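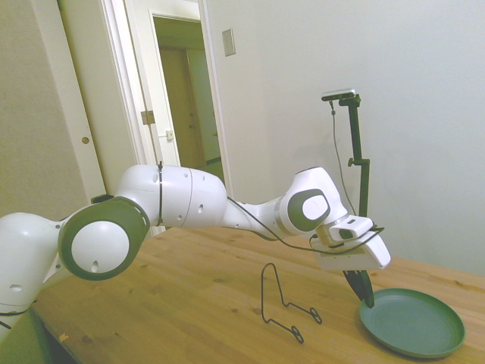

Capítulo 5
El hierro de cada día

Yo me pasé media carrera convencida de que las espinacas eran la gran fuente de hierro (¡culpa de los dibujos animados!). Luego entré de prácticas en el comedor escolar de Katholm y la cocinera, Leanne Gosling, me preguntó cuánto hierro absorbían de verdad los niños con su potaje de los lunes. Ni idea. Tuve que volver a los apuntes y de ahí salió este capítulo.

Vamos a ver la diferencia entre el hierro hemo, el de carnes y pescados, y el no hemo, el de legumbres y verduras, que se absorbe bastante peor. Un poco de pimiento crudo o una naranja de postre ayudan; el té con la comida, en cambio, estorba. De los suplementos hablaremos en el apartado 3, con calma, que ahí hay mucha tela.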